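Kistside Lamp Reuse Project
Progress report to the Najafi Fund
June 4, 2019

We are very happy to report that the second half of the grant period has gone better than we planned for! When we wrote to you in March we were still moving shelves into the Dratstead workroom and had only one bench in use. Both benches are now running, the shelves are full, and lamps are going out to households every week.

To date we have taken in 1,842 desk and table lamps, against a target of 1,000 for the whole year. Much of that came from one office clearance in Dratstead, which brought us 200 lamps in a single delivery (we had them stacked in the hallway for a while, but it was well worth it).

The biggest change is in how we handle cords. Earlier on, lamps went to the shelf with the cord trailing, and they tangled with their neighbors and got pulled down. Now every cord is folded and banded before the lamp leaves the table, with the plug left free at the end so the prongs can be looked at without undoing anything. Paper bands have been great for this. They hold well, they cost very little, and they go in the recycling afterward.

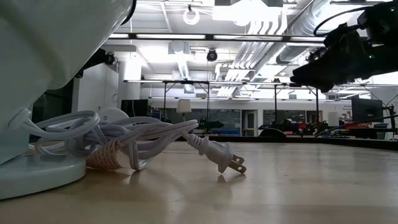 White desk lamp with its cord folded and banded, two-prong plug left free.

The check sheet has been cut down to one page. It covers the shade, stem, base, cord outlet, cord and plug, in that order, and new helpers pick it up in a morning. Lamps that fail on the cord or plug go to the repair shelf, and we strip the rest for parts when a shade is cracked.

Stock is now logged in Doratix. Moving the old paper cards over took longer than we had allowed, and 2 boxes of cards are still waiting to be entered.

Spending is within budget on every line except storage, where we paid for extra shelving after the big delivery. We would like to move the unspent transport money across to cover it, and would be glad to have your approval before the next order goes in.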